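The Iscombe Cup

Ingeborg Schmieder had judged enough student robots to know that "it worked last night" meant nothing. She wrote it on her clipboard anyway, under the team name, Bravo.

"It did, though," said Jimach, who was seventeen and had not slept. "Both sticks. Twice."

"And this morning?"

He looked at his laptop. Goruletti, the other half of the team, looked at the floor.

The task for the Iscombe Cup was to build up a computer on an upright board with no human hands inside the line. The winners got $2,000 and a plaque. The school had already put out a statement saying the future had arrived in the robotics club. Ingeborg had read it on the bus. The future had arrived in July, too, according to the same school, and that one had thrown a screwdriver.

"You could put that memory in yourself in the time it takes to sneeze," she said.

"Sure," said Goruletti. "But could I do it 400 times?"

"Has this thing done it 400 times?"

"Sixty-six."

"Successfully?"

Nobody answered. Jimach pressed a key and the arm began to move, so slowly that a father in the second row went back to his phone. Ingeborg did not. She told herself it was her job to watch, and that she would mark them down for speed.

The gripper came up under the board and slowed some more. She found she was leaning forward — a bad habit in a judge.

"It's going to miss," she said.

"Probably," said Jimach.

She put the cap back on her pen and waited. 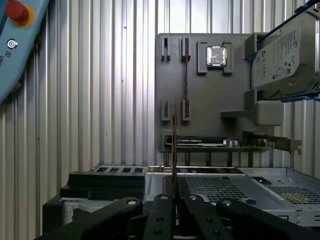

Second memory module, lower right slot. Team Bravo, Iscombe Cup, 8 Oct 2024.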